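About Caltville Women's Soccer Club

Print this page | E-mail this page
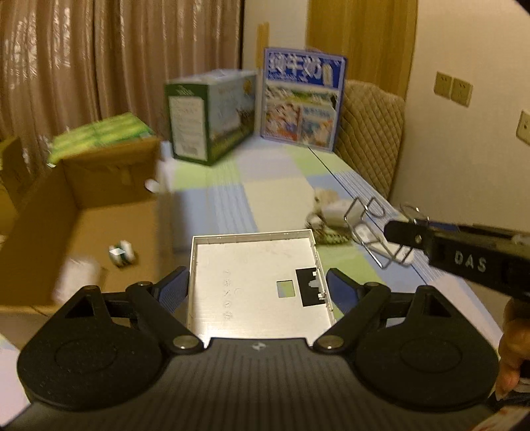 Patchwork cloth in pale blue, green, cream and lavender on the table.

Caltville Women's Soccer Club fields teams in the Skitonach Valley League. We started with one squad that shared a practice field with the high school. Today we have a senior team, a reserve team and youth sides from under-9 up, with more than 22 coaches and assistants working across the club.

Huiling Jin is club director. She played as a defender for the senior team before moving into coaching and took over the office when Warrick Ormsby retired. Warrick still runs the preseason fitness sessions and looks after the field schedule.

The senior team is coached by Thaddäus Kaufmann, who came to us from the reserve side at Gernard. Hsiu-ying Tu coaches the reserves and the goalkeepers at all levels. Huiling Tang is our player welfare officer. Players and parents can contact her directly, without going through a coach, and she reports to the board.

Every coach passes a background check before working with players and takes a refresher course each December. Two adults are present at all youth practices. Our code of conduct is given to families at registration, and a copy is kept at the club office.

Home games are played at Shih Field, on the north side of town. There are 3 grass fields and a small stand on the main one. Parking is free but fills up on tournament days - use the lot behind the library if you arrive after the first kickoff.

Tryouts for the senior and reserve teams are held once a year. Youth players up to age 9 don't need to try out and can join at any point in the season if there is room on a team. Fees can be paid in 2 installments. Ask the office about reduced fees - applications are private and are read only by the director.

The office is open on weekday afternoons during the season. Messages left at other times are returned when the office next opens.

Page last updated 2 May 2023

Shares: 9 | Comments: 2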